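Blog > Health & Body > My Knee Diary

Month four of the knee, and I finally have something cheerful to report! For anyone new, I wrecked my left knee on the path down from Derier and I've been doing rehab through an app called Vistel, which my physical therapist at the Wyss clinic signed me up for. I was a grump about it. I didn't want my phone nagging me about heel slides at 7 a.m.
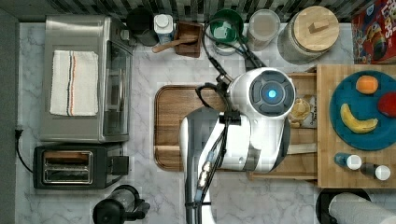
Marble counter, striped towel on the toaster oven.

Well, I've now logged 93 sessions – me, the person who quit flossing charts in grade school. The exercises take 18 minutes if I don't stop to check my messages (I do stop). Wall sits are still horrible.
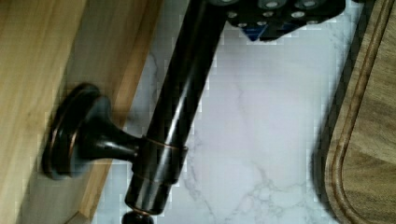
Do you still see a therapist in person if you're using the app?

I go in every three weeks, and she changes the program depending on how the knee bends that day.

My last visit was in November and she added step-downs, which I do off the bottom stair while holding the rail like somebody's great-grandmother. They hurt a bit the first week, then less. She also told me to quit icing it out of habit, so the freezer has room for

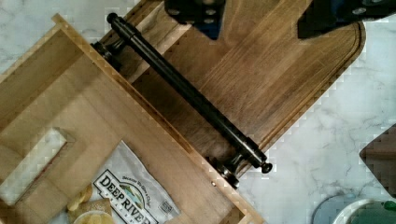 actual food again, and I've stopped leaving damp dish towels on the couch. The bill so far is $254 out of pocket, and my insurance is still arguing over one visit. I've called twice. More on that when I'm less mad.

Next goal is the Jaria loop before the snow comes, flat part only – poles packed, brace on, snacks in every pocket.

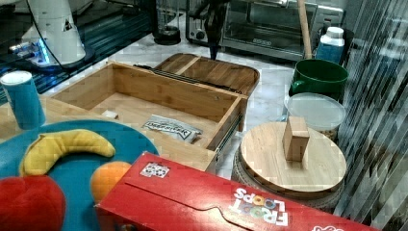
Bamboo box with the lid off.

Filed under: Knees, Rehab, Slow Progress

Recent posts
Crutches on Stairs, a Love Story
What I Asked Before My MRI
Sleeping With a Brace On
43 Days Without a Run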